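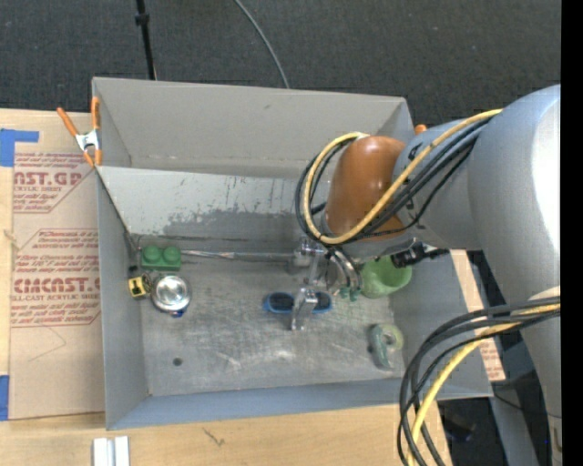 Chapter 2
Household and Shop-Floor Chores

2.1 What counts as a chore

A chore, for the purposes of this book, is a task that an untrained adult can do after being told once. Clearing a table is a chore. So is emptying a parts tray, folding a towel, or sorting returned goods into the right boxes. Welding a seam is not, although machines have welded seams well for decades. The difference lies in how much is fixed before the work begins. The welding cell knows the part, the fixture and the path. The person who clears a table is told none of these.

Chapter 1 dealt with fixed work: known parts, known positions, short cycles. In this chapter those conditions are relaxed one at a time. First the position of the part becomes unknown, then its shape, and finally the goal itself, which may be given only as a sentence such as "put the cups away."

2.2 The mixed bin

The usual starting point is a bin holding a few unlike objects. A can, a cup and a toy block make a reasonable set. Each can be lifted by a two-finger gripper if it is approached correctly, and each calls for a different approach. The can is smooth and round. The block has flat sides that suit parallel fingers, but only when neither side is pressed against a neighbor or a wall. The cup can be held by its rim or around its body, and the better choice depends on whether it is standing or tilted.

Walls matter more than students expect. An object in a corner has two sides that the fingers may not be able to reach. A planner that treats the bin as an open table will propose grasps that drive a finger into the wall. Three remedies are in common use: reject such grasps, push the object toward the center before grasping, or change the bin. Sloped inserts belong to the last group.

2.3 How results are reported

Claims about chores are hard to compare. Consider two trials, which we will use again in the exercises. In the Skonach trial, Daiane Siqueira ran 400 picks from a bin of 12 household objects and counted a pick as good if the object left the bin. In the Prondora trial, Halina Żak used the same objects but required that each be set down upright at a marked spot. The second score was much lower. The hardware was the same in both. Most of the gap came from the cups, which were often lifted by the wrong part and could not be placed without a second grasp.

Neither measure is wrong. A warehouse that drops goods into a chute needs only the first. A kitchen needs the second, and also needs to know how often a person had to step in – a figure that many reports leave out.

2.4 Where matters stand

Picking single rigid objects from a shallow bin is close to routine. Placing them with care is less so. Cloth, liquids and anything that must be opened remain difficult outside prepared settings. Speed is a separate question, taken up in Section 2.7 along with the cost of supervision.

Terms introduced in this chapter: chore, grasp, regrasp, clearance, intervention rate.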